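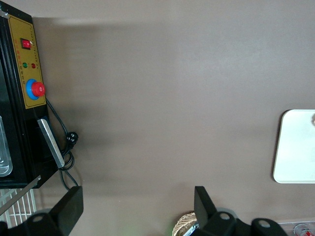 Packing bench trial moves into its second stage

Print this page
E-mail this article

The packing room at Oltevham has been running one of its benches with a two-finger robot arm since November. Staff in other departments have been asking what the arm does, who works with it and whether more are coming, so this item sets out where things stand.

Plilmont packs small mixed orders for shops and clinics. Most of the work is the same few motions repeated all shift. A packer takes an item from a container, puts it in a bag, closes the bag and sets it on a tray for checking. The closing step has been the sore point for years. Packers reach across the bench to the machine, hold the bag steady, wait, and reach back. Three people in the room had asked to be moved off that step because of wrist or shoulder pain.

The arm was set up by Vavum, which also wrote the handling program. It picks up items, moves them across the bench and places them. During the first stage it worked only with items of a regular shape, such as cans and boxed goods. Soft items, anything in a basket and anything with a loose lid stayed with the packers. The arm looks down at the bench through a small camera near its fingers, and it does better when the table between the fingers and the tray is kept clear. Packers who used to park tape, pens and spare labels in the middle of the bench have had to find another place for them.

Jawad Janjua, who leads the packing room, says the first weeks were slow. "We were stopping it more than we were running it. It would come down in the wrong place, or it would pick something up and hold it there and we'd have to clear it. A person would have done the whole tray by then."

The program was changed twice and the pace has improved. On its best shift so far the arm handled 482 items. A trained packer still does more than that on a good day, and the target for the second stage has been set with that in mind.

What has changed for the staff is mostly the shape of the job. Eight packers have been trained to run the bench. One person looks after it at a time, loading containers, checking finished bags and dealing with anything the arm has left behind. Some like it. Others say the day goes slower when they are watching and not packing, and two have asked to go back to a regular bench. Both requests were granted. Running the automated bench will stay optional through the second stage.

Pay was the question raised most often at the staff meetings. The people trained on the bench are paid the same hourly rate as before, with the usual skills payment added once they are signed off. No packing positions have been cut as part of the trial. Management has said in writing that this holds until the second stage is finished. It has not made a promise beyond that, and the staff representatives have asked for one.

Waqas Ansari, one of the representatives, has worked in the packing room for most of his time with the company. "People aren't against the arm," he said. "They want to know what happens to their hours if it gets good at this. That's a fair thing to ask now — before it gets good at it." He would also like the bench rotation written into the schedule, so that the same few people don't end up there every shift.

Several smaller matters came out of the first stage. Power cords on the bench are to be tied back before a shift starts, as loose coils were getting in the way of the fingers. Everyone who works in the room, trained or not, is to know where the emergency stops are and to use them without waiting for permission. Nobody will be asked to explain a stop that proves to be unneeded. Trays should go back to the right-hand side of the bench after cleaning.

The second stage adds the Soomro orders, which have a wider mix of sizes and more soft packs. It will run for 64 shifts. Vavum will have a technician on site for the early part and on call after that. A decision on a second bench will wait for the results, and the figures will be posted on the board outside the break room along with the injury reports for the same period.

Packers who want to be trained should give their names to Jawad Janjua. Comments on the rotation can go to Waqas Ansari or any other staff representative, and they can be left unsigned.

Print this page
E-mail this article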